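3.2 Holding and placing the needle

The running stitch was broken into separate actions before any of the sessions were scored. An earlier version of the scheme, used at Dundarthorpe in January, treated each stitch as a single event that began when the needle left the tissue and ended when it left the tissue again. This was easy to apply but hid most of what the trainees found difficult. Much of the time between stitches went on picking the needle up, turning it, and getting hold of it in the right place, and very little of that showed in a score based on whole stitches. We therefore divided the stitch into four actions: taking hold of the needle, placing it at the entry point, driving it through, and drawing the thread after it. The last two are dealt with in Section 3.3.

Taking hold of the needle was taken to begin when the jaws first closed on it and to end when they were closed on it for the last time before the entry point was approached. A trainee might open and close the jaws several times in between, and each new closing was recorded as a regrasp. We did not record the small adjustments made by pressing the needle against the tissue to turn it without letting go. Two of the instructors at Drolunmont teach this as a useful habit and two discourage it, and we did not want the score to favour one school over the other.

The grip was described by three properties. The first was the place along the needle at which it was held, noted as near the point, in the middle part, or near the end where the thread is attached. The second was the angle between the needle and the jaws. A needle lying straight across the jaws was noted as crosswise, and anything clearly leaning to one side was noted as slanted, with the direction given. The third was the depth of the needle between the jaws, which we noted as tip, middle or back. Depth was added late, at the suggestion of Samah Sqalli, after the first set of recordings had been read through. She had observed that a needle held far back is steady but leaves the ends of the jaws in the way of the tissue edge, while one held close to the tip is easy to see and to place but rolls more readily when the tissue is tough.

No grip was marked as wrong in itself. The teaching notes from the Prarau course recommend a crosswise grip near the tip of the jaws for most stitches, and we used this as the reference grip, but there are positions in which a slanted grip is the only sensible one, in particular where the far edge of the wound lies under a fold. Raters were asked to note the grip as they saw it and to leave the question of whether it suited the stitch to the separate judgement made at the end of each row.

Loose thread was recorded as well. A short piece of suture left lying on the tissue close to the working point can be caught by the jaws or drawn under the needle, and in the early recordings it was at times mistaken by the raters for the needle itself, both being dark and curved. The rule we settled on was that a dark shape between the jaws is to be noted as the needle only where its position across the jaws can be made out. A dark shape on the tissue is to be noted as thread unless a point or a thread attachment is visible. Figure 3 gives a case in which both have to be noted: the needle is gripped crosswise close to the tip of the lower jaw, and a curved piece of suture lies on the tissue directly beneath that jaw.

Figure 3. Crosswise grip near the jaw tip, with the lower jaw resting on the tissue and black suture beneath it. Upper jaw angled slightly upward.

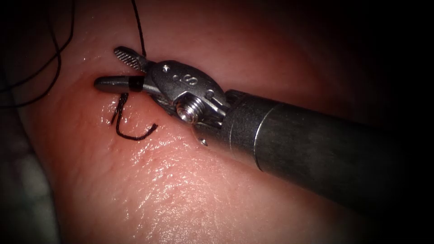

Placing the needle was taken to begin at the last closing of the jaws and to end when the point entered the tissue. Raters noted whether the point was set down once or moved after first touching the surface, and whether the surface was pushed out of shape before the point went in. Pushing was noted simply as present or absent. An attempt to grade it as light or heavy was given up, as the tissue pieces differed too much in thickness and in how wet they were, and the same force could leave a deep hollow in one piece and hardly mark the next.

Contact between the jaws and the tissue was treated separately from contact between the needle and the tissue. Resting a jaw on the surface while the needle is being lined up is common practice and was noted without penalty. Closing the jaws on the tissue itself was noted as a fault if it happened at any time outside the drawing of the thread. The serrated faces leave marks on soft tissue, and trainees were told this before they began.

All rows were rated by Sqalli and by Natanael Bittencourt, working apart and without sight of the trainee's name or session number. Where they differed on the grip, they looked at the passage together and agreed an entry. Most differences concerned depth, and in particular the line between tip and middle, for which the wording was changed after the first 9 rows. Those rows were then rated again with the new wording. The final version of the scheme, dated March 25, 2022, was used without further change for the recordings made at Lins.

3.3 Driving the needle and drawing the thread

Driving was taken to begin at entry and to end when the point could be taken hold of on the far side.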